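Speaker notes, planner talk, February. Slot is 20 minutes with questions. Keep the intro short, they have all seen an arm before.

## Opening

- Say who did what. Toshiko Kobori wrote the contact model, Jailson Trindade wrote the planner, I did the tooling.
- Hulomau is the planner. Baltlow is the scene loader. People mix these up, so say it twice.

## The problem

We plan for an arm holding a long, thin tool over a soft flat surface. The bedroom scene is our standard test. The arm is mounted on a table beside the bed and the gripper holds a rod pointing straight down. Planning for the arm alone is easy. With the rod attached, the collision shape gets a lot longer, and a small error at the wrist becomes a large one at the tip.

The old planner treated the rod as part of the gripper. That worked until the grasp slipped, and then every check was wrong by the same amount.
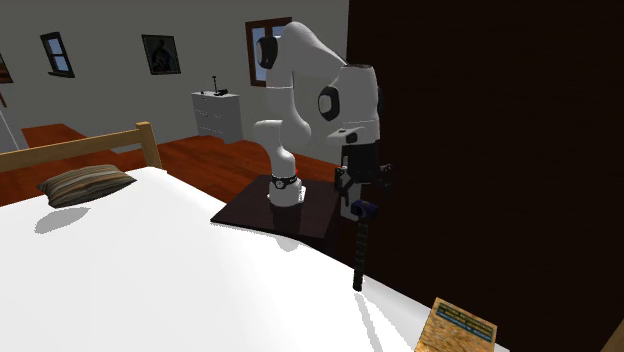 What we do now is keep the rod as its own body with its own pose estimate. The planner reads that estimate at the start of each segment. If the pose has moved more than 4 mm since the last plan, it throws out the remaining path and replans from the current joint state.

(Pause. Somebody will ask why 4. Below that, replanning went off on estimator noise.)

## Results

- 2000 simulated runs, random start poses, same bed height.
- Median replan takes almost 7 ms.
- Five runs ended with the tip pressing into the sheet. All five had the elbow near its limit. Natsumi Shibata has the logs.

Don't claim anything about hardware. We haven't run it there.

## Tooling

Show the replay command live if the network is up. Otherwise talk through it: load the seed, step to the failed segment, toggle the collision shapes. Raimonds Koppel asked for an export of the joint trace. It's merged but not documented.

## Close

Next is cloth stiffness, then a moving table. Branch name is on the last slide. Send questions about Baltlow to Malte Pfeiffer.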